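Moving the junk drawer to Staston

2020-06-08

We moved in May, which was not my idea of a good month for it, and I have now had enough time with the new place in Staston to report that all our problems came with us. They were in the truck. I paid extra for the truck.

The plan was to get rid of things first. I had read a fair amount on the subject, mostly in bed, and felt ready. You hold up each object and ask yourself a question, and the answer is supposed to be no. My answer was usually "it might go to the printer." We haven't had a printer since the apartment on Mercado Street.

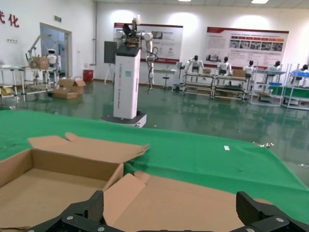 So the decluttering took 27 days and got rid of one lamp, which I then missed. Everything else was sorted by how I felt about it, a system that falls apart the minute you have to write a word on the outside with a marker. I had a lot of boxes that said MISC. Then I had MISC 2, which was meant for the better class of misc. By the last night I was taping up whatever was closest to me, including the tape.

The cords deserve their own paragraph. Every adult I know keeps a supply of cords for machines that died years ago, and will defend it in an argument. I'm no better. Throwing out a cord is a sure way to meet, within the week, the one thing it fits. 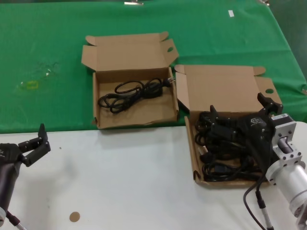

One cord per box is the dream. Somebody else's dream, going by my closet.

The movers were a firm called Bernero, and they were fine. They were two hours late and very polite about it, and they carried the sofa up the stairs as if it had insulted them a little. I tipped them and apologized for the books. I believe everyone apologizes for the books. They must go home at night with so many apologies.

What I hadn't planned for was the box you open on day one. It's supposed to hold the kettle, toilet paper, a knife and some sheets. I packed that box with great care and labeled it OPEN FIRST on all sides, and it went into the truck before anything else, so it came out last, under a bookcase. We ate crackers and slept on coats.

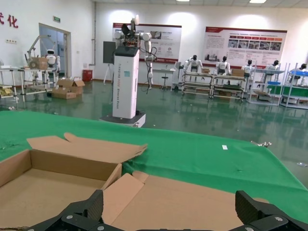 By the third day I had found the kettle and lost the lid to it. I had also joined the Prollis neighborhood list, where people give away moving boxes, and learned that there's a pecking order. Liquor store boxes are the top shelf. Anything that once held diapers is respected. Mine were taken away by a man who looked them over for a long while and sighed.
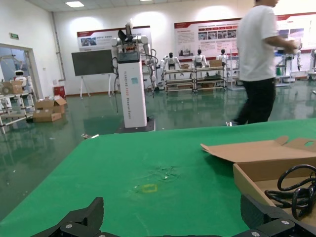 The worst of unpacking is choosing where things go when every choice feels permanent. At Mercado Street the toaster had lived in the same spot so long that I'd stopped thinking of it as a decision. Now I walk from counter to counter with it like a man looking for a seat on a bus. I've started to envy any table with a little rectangle of yellow tape on it, like the one on that green surface. Tape is a commitment. The specks and smudge beside it I already have at home, at no charge, on every flat thing we own.

There are still 3 boxes in the hall. Two are MISC. The other one has no label at all, and when I shake it, it sounds like forks, but we have all our forks. I've put the mail on top of it for now.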